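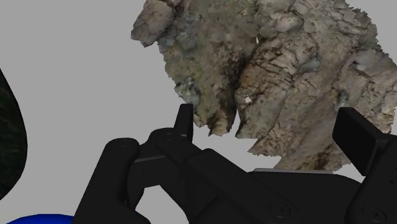
Okay, hi everybody. I'm Ximena, I do simulation at Koltance with Damián Paredes and Wanting Jiang, and I have 20 minutes, so I'll talk fast. (Slow down on the grasp part! Damián says I always rush it.)

Quick background. We wanted to know if you can score a grasping policy in sim and trust the ranking you get. Most sims we tried were too clean: boxes, mugs, smooth colliders. So we went the other way and built our rooms from scanned stuff, lumpy meshes, holes and all. If the policy falls apart on an ugly mesh, I'd like to find out before it's on the real arm.

Ask for hands: who has used scanned assets? Who has regretted it? 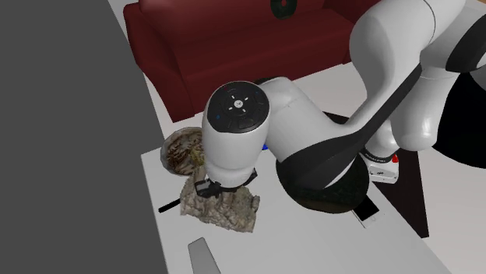

So the method. We take 5 policies, give each one the same start poses, and change one thing per batch: object, lighting, wrist camera angle, clutter. That came to 1298 episodes in the final set. Joaquín Arancibia wrote the scheduler, and it ran overnight on the Grornetti cluster while I slept, my favorite kind of research.

Now the result, and please go slow here. The sim ranking matched the real one for the top three policies. The bottom two swapped places, and they swapped every time we reran it. We think it's contact: our collision shapes are coarser than what you see rendered, so fingers stop a little early on irregular things. Wanting has a fix with finer convex pieces, but it makes each step 6 times slower. Ouch.

If someone asks about cloth, say we treat everything as rigid for now. Lorena Zúñiga is the one to bug about soft bodies, she's in the second row.

Next slide is the ranking table. Leave it up during questions.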